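Chapter 4
Surfaces That Surround Us: Pattern, Scale and Small Rooms

In this chapter you will read about
How a printed pattern behaves on more than one wall
Choosing a background color before choosing a flower
Stone-look surfaces and what to put beside them
Planning corners, seams and edges
Measuring and ordering for a small space

Opening

I grew up in a house where the upstairs hall was papered in green ivy, and I can still tell you where the ivy went wrong. It was just to the left of the linen closet, at about the height of a child's nose, where one strip had been hung a little lower than its neighbor and a leaf ended in thin air. My parents never noticed it in all the years we lived there. I noticed it every single night on the way to brush my teeth, and I suppose you could say that leaf is the reason I ended up teaching interiors.

In the first three chapters we took our surfaces one at a time. We looked at paint on a single wall, at a tile in the hand, at a length of cloth laid over the back of a chair. That is a good way to begin, and I hope you did the exercises with the paint cards, even the tedious one. But people don't live with one surface at a time. They stand in the middle of several, and the wall on the left and the wall on the right have as much to say about how a room feels as the one straight ahead.

So we come to enclosure, and we will spend most of this chapter in very small spaces: alcoves, powder rooms, closets, booths, the nook at the end of a galley kitchen. My old colleague Ingvar Mogensen used to send his students home to paper the inside of a cardboard box before he would let them near a real wall, and I have borrowed the habit from him shamelessly. A small space is cheap to get wrong (a great comfort to a beginner!) and it shows you in an afternoon what a large room might take you a year to see.

Let us begin with florals, which many of my students think they dislike. A floral paper usually has two things going on. There is the ground, meaning the background color and whatever is printed quietly on it, and there is the figure, meaning the flowers and stems and leaves drawn over the top. Beginners look at the figure first and fall in love with a blossom, or out of love with it, before they have looked at the ground at all. Try to do it the other way around. Stand well back, half close your eyes, and ask what color the paper is when you can no longer make out the petals. A gray flower on a pale white ground makes a pale wall. The same gray flower on navy makes a dark one, and you will want quite different lamps.

Stripes in the ground deserve a word of their own. A soft vertical stripe behind a loose, trailing floral gives the eye something steady to follow, and it can be a real help to the person hanging the paper too. It will also tell on you if your first strip is out of plumb - I have seen grown adults sit down on the floor and sigh over a stripe that wandered as it went up.
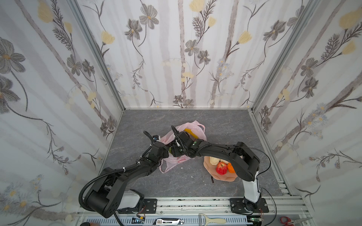 Once the same paper goes around a corner, the question of scale becomes a good deal more interesting. The wall you face is the one you see most nearly as the designer drew it. The walls beside you are seen at a slant, and often from much closer, so their flowers can seem larger and more pulled about than the ones ahead of you. You can test this with any roll you have in the house. Pin a piece straight in front of you and another close by your shoulder, then look from one to the other without moving your feet. In a big living room the effect is mild. In a powder room it can be the first thing a guest feels, even if they couldn't put a name to it.

Does that mean a large flower is wrong for a small room? I used to teach that it was, and I have had to take it back. Some of the happiest little rooms I know have great big blooms on every side. What matters more is how much quiet there is between them. Fine stems, feathery leaves and tiny daisies fill in the gaps without shouting, and a pale ground lets the whole thing breathe.

Then there is the surface underneath. A stone-look floor or counter in gray, with faint veins running through it, is a pattern as well, though we tend to forget it. Veining wanders, and it gets along nicely with a trailing stem, which wanders too. Look for a color the two surfaces have in common, and let one of them be plainly the quieter. If both are busy you will find yourself wanting to leave the room and not knowing why.

Finally, edges. Corners are where a pattern has to stop, turn or be covered up, and you should decide which of those you want before you open the paste. A metal trim or post in the corner makes a clean break and forgives a mismatched repeat. A bare corner forgives very little, as my linen closet could tell you.

The worked project later in the chapter follows one papered alcove from first sketch to last seam. The walls to be covered are 101 inches high, and the pattern repeats every 24 inches in our first version and at a longer interval in our second, so you can see how quickly the waste adds up. You will meet three sample papers along the way, called Skelitz, Araya and Hokden, and you should keep the swatch page open beside you as you read. Set aside around 40 minutes for the measuring exercise, and do it in daylight if you can manage it.

Before You Read On

Find the smallest room or recess in the place where you live and stand inside it. Without turning your head, write down every surface you can see, and note which one you noticed first. Then turn to face the other way and do it again.

Keep both lists in your notebook. We will need them in Section 4.2.

Words to Know
Ground: the background color and any quiet printing behind the main design
Figure: the main drawn elements of a pattern
Repeat: the distance before a pattern begins again
Plumb: truly vertical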